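Section 8: Folding and storing the Drusent cloth cover

The Drusent cover is supplied with every Jerneck work table. It keeps dust and light scratches off the top when the table is not in use. This section explains how to fold the cover so that it fits the storage tray, and how to put it back on.

Before you start

Clear the table top and wipe it with a dry duster. Take any cables out of the cable hole and let them hang behind the table.

Caution: Do not fold the cover on a table top that has just been oiled. Wait until the oil has fully dried, or the cloth will mark.

Folding the cover

1. Lay the cover out flat with the care label facing down. Smooth it from the middle towards the edges.

2. Bring the two long sides together and line up the seams. Press along the fold with the flat of your hand.

3. Fold lengthwise once more to make a long strip. Turn the strip so that it lies along the table.

4. Check the stitched end. It should be square, with the pale seam showing along the front edge. If the seam has twisted underneath, open the last fold and do it again.

The squared end may lie close to the cable hole, or slightly over it. Pull the strip clear before you press down, as the cloth can catch on the rim.

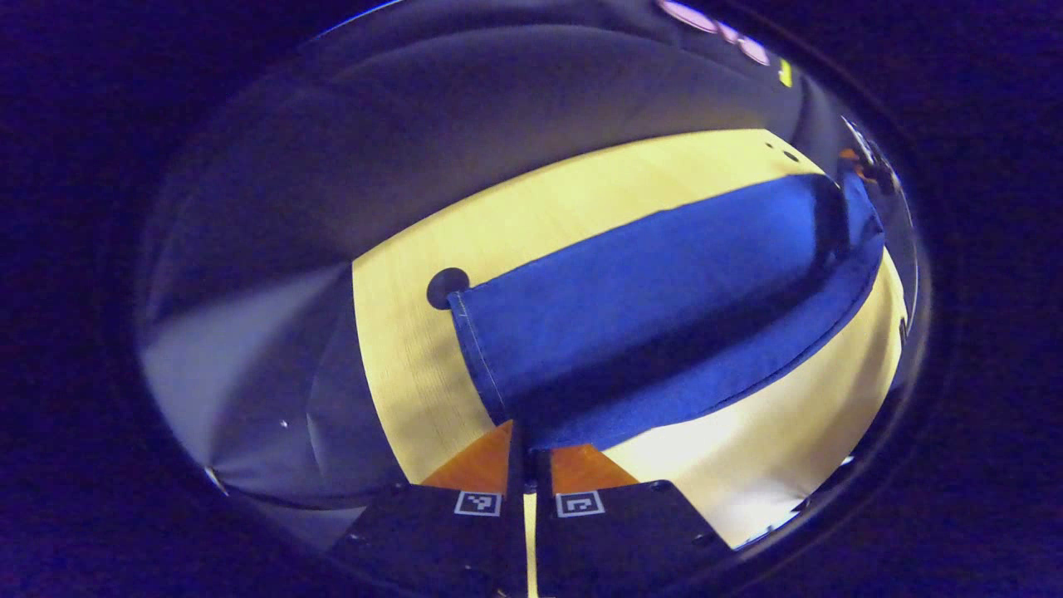

5. Flatten any bunching at the far end. Work the extra cloth outwards with both hands - do not tug at the corners.

6. Roll the strip loosely from the bunched end and place it in the storage tray with the stitched end on top.

Note: The tray supplied with the Yeo side unit is shallower. Fold the strip in three for this tray and leave it unrolled.

Putting the cover back on

1. Place the roll at one end of the table, stitched end uppermost.

2. Unroll it along the length of the top, then open out the folds one at a time.

3. Let the cover hang evenly on all sides.

Washing

Wash at 30 degrees with similar colours and dry flat. Do not tumble dry. A cool iron may be used on the reverse side.

Replacement covers can be ordered from Trurkalar, part number 799. Spare trays are part number 137.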